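Plirside Long-Handled Floor Brush

Print this page | E-mail this page

I get more letters about the Plirside than about anything else in my shop, and most of them come from people who bought one as a present and then went back for their own. I'm on my third (the first went to my sister, the second lives in the car), so I guess I'm not the most neutral seller you could find!

It's a plain brush for hard floors. Thin handle, straight bristle head, nothing that folds or clicks or needs a battery. It comes to us from Hakim, the same small outfit that makes the Gudach dustpan, and Berhanu Ambaye over there has been patient with me through 18 orders and one very lost pallet. The price is 449 kronor with the handle, and spare heads are sold separately.
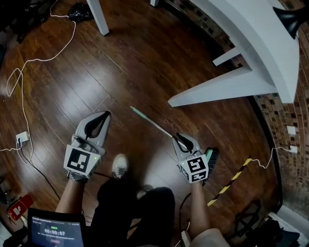 Glossy floors are where I'd try it first. Crumbs and grit show up like crazy on dark polished wood, and you want bristles that get down into the line between two boards without you leaning on them. The color we stock is the mint green with black bristles, with the green carried along the top of the head and again at the tip of the handle, so it's easy to spot when you've laid it down on a dark hardwood floor and wandered off. We did have an all-gray one until November, but it sold slowly and I haven't reordered.

A few things people write in to ask. Yes, it stands in a corner, but please hang it up if you can, bristles down and clear of the floor, or they'll take a bend. Rinse the head in lukewarm water and let it dry before you put it away. I sweep along the boards first and then once across, and I finish with the Gudach (a cheap dustpan is fine too, I won't tell). For a garage or a patio get the Bumotham instead, it's a much stiffer brush and I'd keep it well away from varnish.

Orders go out within 7 working days. If the head arrives loose, give it a good turn clockwise before you write to me, and if it still wobbles, Borislav Đorđević in the stockroom will send you another one. Shipping is free on orders over 1,000 kronor.

Print this page | E-mail this page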